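Why do we sort things before we put them away?

When I was little, I thought tidying a table meant shoving everything into one drawer. My mum found a chocolate bar in there months later. Yuck!

Now I do it by families. Bowls go with bowls, cups go with cups, and anything you can eat goes in the food cupboard (or in me).

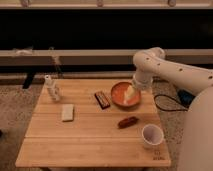
Bottles are a family too. Check the cap is on tight before you move one, or you'll have a puddle to mop up as well!

At our library in Vikville there are 184 toys to put back after story time, and we sort those in just the same way. Try it on your own table and see which family is biggest.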